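Print
E-mail

Casus Table Set: README

Casus is a set of short recordings of small things being picked up, moved and put away on a table. It covers one table, one white work surface and a small stock of parts and containers. This file says what is on the table, how the folders are laid out and how the labels were written.

Maintainer: Maxence Leclerc, Davness
Version: 2
Recordings: 218
Label files: one per recording

What is in the folders

casus/recordings holds the recordings, numbered from 001.
casus/labels holds a plain text file for each recording, with the same number.
casus/objects.txt lists the 11 object names used in the labels.
casus/stills holds single pictures for checking names against objects.
casus/holdout.txt lists the 40 recordings kept out of the main split. Please leave them out of any tuning.

The table

The table is light wood with a flat white work surface over most of it. The wood shows at the far side, and in labels that strip is called "rim". Anything placed on the white is "on surface". Anything standing in a holder is "in holder", even if part of it also touches the white.

The clear holder is an angled acrylic stand. It takes flat pieces on end. A metal rail runs along the right side of the table, with a transparent panel standing along it. Both are part of the table setup and neither is ever the object of a move. They have names in objects.txt only so that a label can say "left of rail".

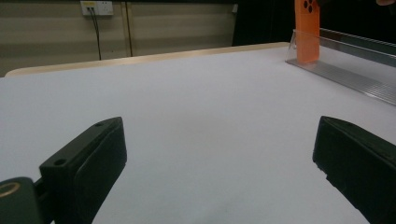
Still 1. Orange piece upright in the clear holder, rail to the right.

The orange piece with the holes is listed as "orange_plate". Look for the cluster of dark round holes when it stands on end. Version 1 called it "card" in some files and "block" in others. Those have all been changed to the one name, but if you saved your own copy of the old labels you will need to run the rename yourself. The old and new names are side by side at the bottom of objects.txt.

The containers

"clear_bin" is a long, transparent plastic bin with thin ribs along the floor. The ribs are useful for telling which way the bin is lying in a still with poor contrast. Its position is labeled as "lengthwise" when it runs from the back of the table to the front, and "crosswise" when it runs left to right. If it sits at an angle, the label takes whichever is closer.

A bin with nothing in it is labeled "empty". A bin with any object in it is labeled "in use", and the objects are listed on the next line from back to front. 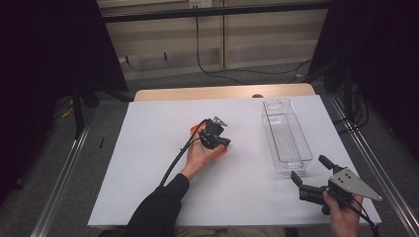
Still 2. Clear bin, lengthwise, empty. Orange-red object held to its left.

Color words

Orange and orange-red are one color group in this set, written "orange". The light in the room changes the shade too much to keep them apart. Where you need to know which orange object is meant, go by the object name and ignore the color field.

Clear things have the color value "clear" and never "white" or "gray", even when the surface shows through them.

How the labels were written

Each recording was labeled by one person and read over by a second. Labels use the present tense and short lines, for example:

take orange_plate from holder
put orange_plate on surface
move clear_bin left

Left and right are always from the side of the table where the person sits. If the two readers disagreed, the line ends with a question mark. We left those lines in.

Known problems

Clear objects are hard to see against the white surface. The edges of the holder and the bin often show only as thin gray lines, and automatic outlines tend to miss them.

Recordings 112 and 113 have the same label text. The recordings are different and the text is correct for both.

The word "tray" still appears in a few label files. Read it as clear_bin.

Related sets

Tse uses the same label format with kitchen items. Dastby has larger boxes and a different list of names, so the two object files should not be merged.

Corrections

Send the recording number, the line as it stands and the line as it should read to Maxence Leclerc. Fixes go into the next version, planned for November.

Print
E-mail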